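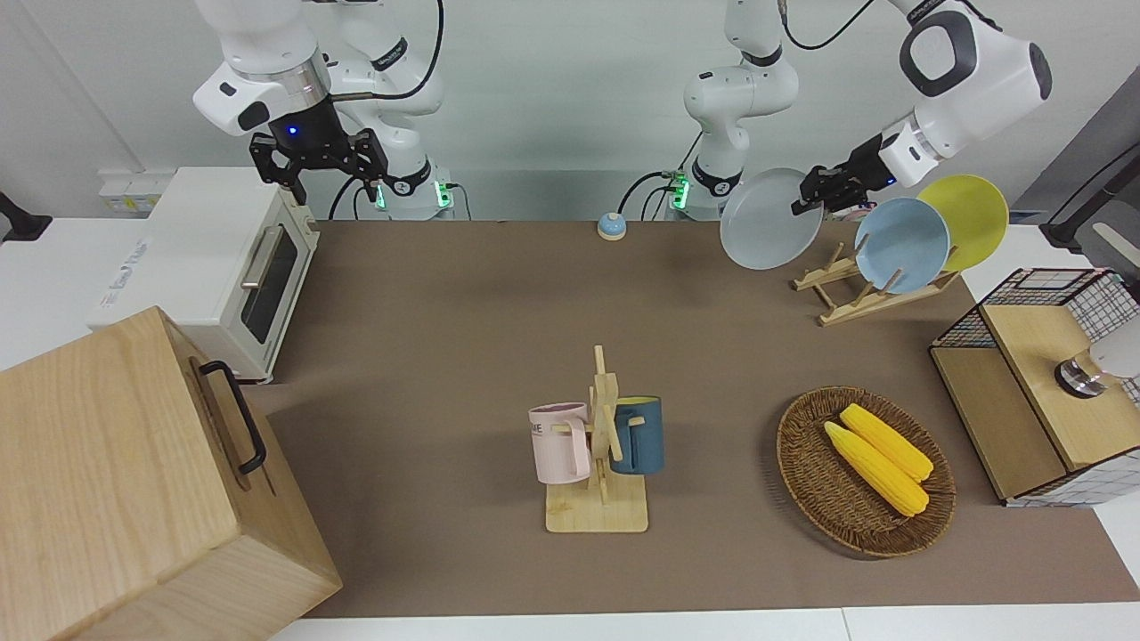

Jevora Residents' Club - Shared Kitchen Board

Topic: Wooden dish rack, keep or replace?

mapleside4
Posted 11/14/22
The light wood rack with the pegs has been on the white table since July. Plates stand up fine in it. My question is whether we keep it or go back to a wire one. Bowls don't fit between the pegs and I end up stacking them on the mat.

tinkettle
Keep it. The wire one left rust marks on everything. I put plates in from the back and work forward, and the blue and yellow ones lean the same way every time.

row_nine
Disagree. Wood needs to dry out too, and ours never gets the chance. The one we had at Balogh went dark at the feet in a year. I'd buy wire again, coated this time.

tinkettle
Was that one oiled? Mine at home gets mineral oil twice a year and the feet are fine.

row_nine
No idea. It wasn't mine.

mapleside4
I can oil it. Can we also move it farther from the toaster oven? I like having them at opposite ends - crumbs get on the plates otherwise.

pennywhistle1509
Fine with me. Please leave the blue bell at the back of the mat where it is. People keep putting it on the windowsill and then I can't find it when food is ready.

row_nine
OK, oil it and I'll live with it. Bowls still need a place. Prota sells a flat rack that holds 4.

mapleside4
I'll measure the table first.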